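지역 스포츠 후원, 계약서에 도장 찍은 다음의 일
발표자 노트

발표일: 2021년 8월 15일
발표 시간 40분, 질의응답 별도
슬라이드 번호는 배포본 기준

[슬라이드 1] 시작 인사

안녕하세요. 저는 Fetside 유소년 배구 리그 사무국에서 후원 업무를 맡고 있습니다. 오늘은 후원사를 어떻게 찾느냐보다 찾은 뒤에 어떻게 일하느냐를 말씀드리려고 합니다. 후원사 구하는 법은 오전 순서에서 이미 다뤘으니 겹치는 부분은 넘어가겠습니다.

(자료집 받았는지 확인. 뒷줄에 마이크 소리 들리는지 물어볼 것.)

[슬라이드 2] 우리 리그 소개

Fetside 리그는 초등부와 중등부로 나뉘어 있습니다. 지난 시즌 등록 선수는 141명입니다. 경기는 시립 체육관과 중학교 체육관 한 곳을 번갈아 쓰고, 정규 시즌은 가을에 시작해서 봄에 끝납니다. 여름에는 공식 경기가 없고 7월에 하루짜리 교류전을 합니다.

규모가 큰 리그는 아닙니다. 사무국 상근자는 2명입니다. 그래서 오늘 말씀드리는 방법은 인력이 넉넉한 단체보다는 저희와 사정이 비슷한 곳에 맞을 겁니다.

[슬라이드 3] 후원 구조

현재 후원사는 모두 4곳입니다. 그중 오늘 이야기할 곳은 세 곳입니다.

Temell은 시상 부문을 맡습니다. 트로피와 메달, 시즌 마지막 날 시상식 비용입니다. 계약은 여러 시즌에 걸쳐 있습니다.
Sandhu는 유니폼입니다. 초등부 전체 상의에 로고가 들어갑니다.
Vorkano는 경기 당일 간식과 음료를 댑니다. 현금은 없고 전부 현물입니다.

나머지 한 곳은 단발 후원이라 오늘은 뺐습니다.

(여기서 질문이 나오면 금액은 답하지 않는다. 계약상 공개하지 않기로 했다고만 말할 것.)

[슬라이드 4] 첫 번째: 약속한 것을 표로 만들기

계약서를 쓰고 나면 대개 파일에 넣어 두고 다시 열어 보지 않습니다. 저희도 첫해에는 그랬습니다. 그러다 시즌 중반에 Temell에서 전화가 왔습니다. 홈페이지 첫 화면에 로고를 올리기로 했는데 언제 올라가느냐는 문의였습니다. 계약서를 찾아보니 개막 전까지 올린다고 되어 있었습니다. 저희가 놓친 겁니다.

그 뒤로는 계약서에 서명하는 날 바로 표를 만듭니다. 칸은 네 개입니다. 무엇을, 언제까지, 누가, 했는지 여부. 현수막 위치, 로고 크기, 안내 방송 횟수, 보도자료에 회사 이름이 들어가는 자리까지 다 적습니다. 표는 후원사 담당자에게도 보냅니다. 그쪽에서 빠진 항목을 찾아 주는 경우가 꽤 있습니다.

표 양식은 자료집 뒤쪽에 넣었습니다. 그대로 쓰셔도 되고 고쳐 쓰셔도 됩니다.

[슬라이드 5] 두 번째: 로고 파일

작은 이야기 같지만 시간을 가장 많이 잡아먹는 일입니다. 후원사에 로고를 달라고 하면 문서에 붙은 작은 그림을 보내 주는 경우가 많습니다. 현수막에 넣으면 깨집니다. 인쇄소에서 다시 달라고 하고, 저희가 다시 후원사에 연락하고, 담당자가 휴가면 거기서 멈춥니다.

Sandhu 유니폼 때 이 문제로 제작이 밀렸습니다. 개막전에 초등부 두 팀이 지난 시즌 옷을 입고 뛰었습니다. 후원사에도 미안했고 학부모님들께도 따로 설명을 드려야 했습니다.

지금은 계약서 붙임으로 로고 원본 파일을 받습니다. 어두운 바탕용과 밝은 바탕용을 같이 받고, 색상 번호도 적어 달라고 합니다. 파일이 들어오지 않으면 제작 일정을 잡지 않습니다.

[슬라이드 6] 세 번째: 현물 후원 다루기

Vorkano와 같은 현물 후원은 현금보다 손이 더 갑니다. 받는 날짜, 보관할 곳, 나눠 줄 사람을 저희가 정해야 합니다. 과일은 특히 그렇습니다. 체육관에는 냉장고가 없어서 전날 받을 수가 없고, 당일 아침에 받으면 첫 경기 준비와 겹칩니다.

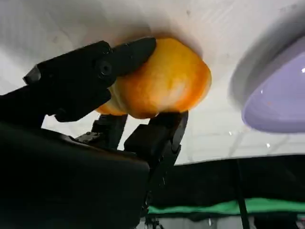

간식용 과일, 주황빛 감귤류로 보이는 열매

지금은 경기 시작 전에 한 번, 점심때 한 번 나눠서 받습니다. 수량은 사흘 전에 참가 인원을 세어 알려 드립니다. 남은 것은 그날 마지막 경기 팀이 가져갑니다. 처음에는 사무국이 보관했는데 버리는 양이 많아 그만뒀습니다.

알레르기 확인은 등록 신청서에 항목을 넣었습니다. 경기마다 다시 묻지 않고, 바뀐 것이 있으면 감독님이 알려 주시는 방식입니다.

현물도 반드시 기록으로 남기셔야 합니다. 품목, 수량, 받은 날짜, 받은 사람입니다. 후원사에서 연말에 확인서를 요청할 때 이 기록이 없으면 서로 곤란해집니다. 저희는 받은 자리에서 서명하고 사본을 한 장 드립니다.

[슬라이드 7] 네 번째: 중간 보고

시즌이 끝나고 두꺼운 보고서를 한 번 드리는 것보다 짧은 보고를 여러 번 드리는 쪽이 반응이 좋았습니다. 저희는 한 달에 한 번, 한 장짜리로 보냅니다. 들어가는 내용은 그달 경기 결과, 관중 수, 후원사 이름이 나간 곳, 다음 달 일정입니다.

관중 수는 입구에서 셉니다. 지난 시즌 전체로는 1,500명 넘게 왔습니다. 대부분 가족입니다. 숫자를 부풀려서 얻을 것은 없습니다. 지역 후원사 담당자는 경기장에 직접 오기 때문에 금방 압니다. Temell 담당자도 준결승 때 와서 한참 보고 가셨습니다.

선수 사진은 보호자 동의를 받은 것만 씁니다. 동의서는 등록할 때 함께 받습니다. 후원사가 자기 홍보물에 쓰고 싶다고 하면 따로 동의를 받습니다. 리그 동의서만으로는 부족합니다. 여기는 천천히 말할 것.

[슬라이드 8] 다섯 번째: 거절해야 할 요청

후원사 요청을 다 들어드릴 수는 없습니다. 저희가 거절한 사례를 말씀드리겠습니다.

경기 사이에 제품 설명 시간을 달라는 요청이 있었습니다. 경기 간격이 짧아 어렵다고 말씀드리고, 시상식 날 체육관 로비에 탁자를 하나 놓아 드리는 것으로 정리했습니다.

참가 가정 연락처를 달라는 요청도 있었습니다. 이건 드리면 안 됩니다. 대신 안내문을 받아서 저희가 배부했습니다.

리그 이름에 회사 이름을 넣고 싶다는 제안도 받았습니다. 운영 회의에서 논의했고, 리그 이름은 그대로 두고 시상 이름에만 넣기로 했습니다. 지금의 'Temell 최우수 선수상'이 그렇게 나온 이름입니다.

거절할 때는 전화로 먼저 말씀드리고 메일로 내용을 남깁니다. 답은 가능하면 그 주 안에 드립니다.

[슬라이드 9] 경기가 취소됐을 때

지난 시즌에는 체육관이 문을 닫아서 일정이 여러 번 바뀌었습니다. 약속한 노출을 다 채우지 못했습니다. 후원사마다 따로 만나서 다음 시즌으로 넘길 것과 다른 방식으로 대신할 것을 나눴습니다.

Sandhu는 유니폼을 이미 만들었기 때문에 한 시즌 더 입는 것으로 합의했습니다. Vorkano는 쓰지 않은 물량을 교류전으로 돌렸습니다. Temell은 시상식을 작게 치르고 트로피는 각 학교로 보냈습니다.

이때 계약서에 취소 조항이 없어서 고생했습니다. 올해 계약부터는 한 문단을 넣었습니다. 문구는 자료집에 있습니다만 법률 검토를 거친 표준안은 아니니, 쓰실 때는 각자 확인해 주십시오.

[슬라이드 10] 재계약 시기

재계약 이야기는 시즌이 끝나기 두 달 전에 꺼냅니다. 시즌이 끝나고 연락하면 회사 예산이 이미 정해진 뒤인 경우가 많았습니다. 찾아갈 때는 처음에 만든 표를 들고 갑니다. 한 것과 못 한 것을 둘 다 표시한 상태로 가져갑니다. 못 한 항목은 이유와 함께 다음 시즌에 어떻게 할지를 적습니다.

(시간이 모자라면 슬라이드 9는 줄이고 10은 그대로 한다.)

[슬라이드 11] 질의응답

예상 질문 메모

후원금 영수증 처리: 단체 형태마다 다르므로 세무서에 문의하도록 안내.
후원사끼리 업종이 겹칠 때: 먼저 계약한 곳에 알리고 의견을 듣는다. 저희는 아직 겹친 적이 없음.
현수막 보관: 체육관 창고 사용, 시즌 끝나면 후원사에 반환 여부 확인.
자료집 파일: 사무국 메일로 요청하면 보내 드림.

마치고 나서 명찰은 입구 상자에 반납해 달라고 안내할 것.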